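Gripper thread, part whatever! We've been comparing the Grustano two-finger and the Zusthorpe soft hand on warehouse stuff all through September and I finally have enough notes to post.
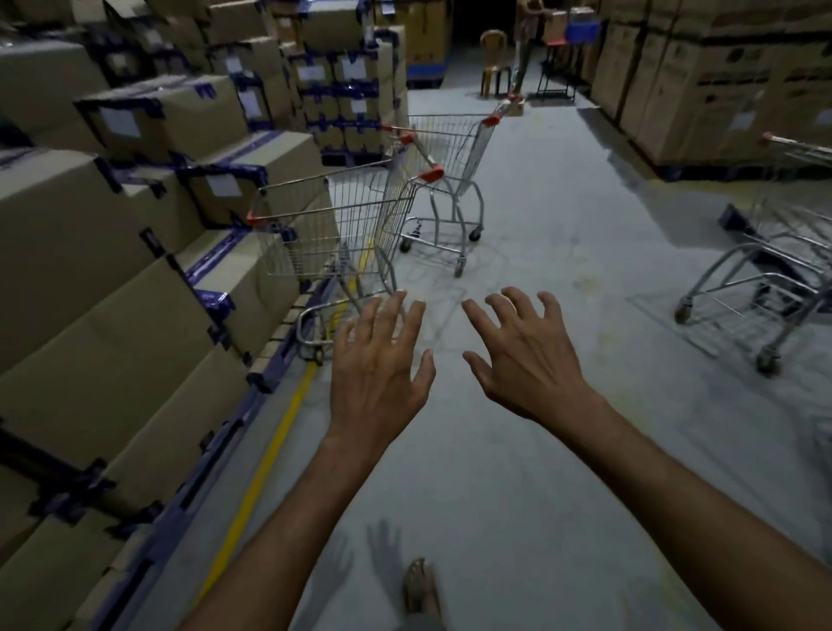

Ní Chonaill replied to the last thread that payload numbers are useless for cartons, and that we should be comparing how each gripper lets go. I've been thinking about that for a week and it changed what I wrote down, so thank you.

**2/** Setup first. Same arm, same Darneo controller, same wrist camera for both. The only thing I swap is the gripper and its config file. Swapping takes 11 minutes when the cable behaves and 14 when it doesn't (it mostly doesn't, the Zusthorpe connector is a fiddly little thing).

**3/** We logged 633 picks in total. Not split evenly, sorry – the soft hand was out for a while with a torn fingertip and I kept going with the other one. I'm redoing the uneven part before I post any success rates.

**4/** Grustano on small cartons: so good! It closes square, it holds square, and the force reading is clean enough that I can tell a full box from an empty one before the arm has lifted it. I did not expect to love a plain parallel gripper this much.

**5/** Grustano on anything with a handle: meh. It wants to come in from exactly the right angle. Five degrees off on a cart handle and one finger rides up over the grip. You can fix it in planning, but then planning gets slow.

**6/** Zusthorpe on handles is the opposite story. Sloppy approach, doesn't matter, the fingers wrap and you're on. I pushed the approach error way past what I'd ever allow in real use and it still got there most of the time. Big grin on my face that afternoon.

**7/** But big cartons – oof. The soft fingers squeeze fine and then the box sags at the far end and swings. Slowing the arm down helps. Holding it with two hands would help more, and that's the next thing on my list.

**8/** OK, letting go. The Grustano opens and the box is where you put it. The Zusthorpe peels off one finger at a time and the last one drags the box a bit toward the arm. Tiny for one carton, pretty ugly by the top of a stack. So yes, point taken!

**9/** Camera note for whoever asked: I moved it from beside the gripper to above it, and handle detection got better right away. Packing tape still gives us glare. I'm trying a lower exposure next and will report back.

**10/** Darneo people, if you're reading: please let us save force limits per gripper. I've typed 500 into that box so many times. Twice I forgot, and the soft hand is the one that paid for it (see torn fingertip).

**11/** If I had to pick one today for mixed work, I'd go Grustano for cartons and keep the Zusthorpe on a second arm for carts. Ask me again after the two-hand tests. Raw logs go up once I've cleaned the column names, and if you want a particular object tried, drop it in the replies!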